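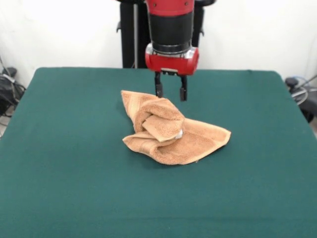 Towels don't fold themselves, and a heap has no front. Start with the corner that sticks out, like the one at the upper left of this tan heap, and pull.

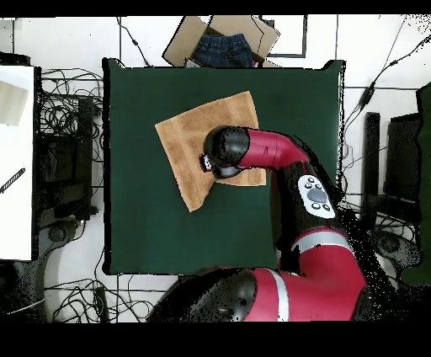 Flat comes before folded. Square to the table is optional; a towel lying askew, like this one, folds just as well. Smooth out from the middle, then match the corners. 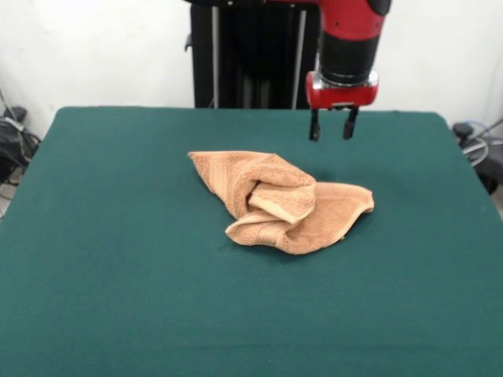

Thirds beat halves on a Grønli shelf, where 31 inches has to hold every towel we own plus the one we pretend is for guests.

Tuck the raw side to the back.

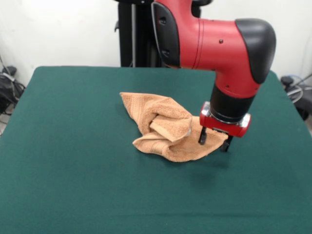 Jeans: A Shorter Lecture

Fold them once lengthwise, then in half.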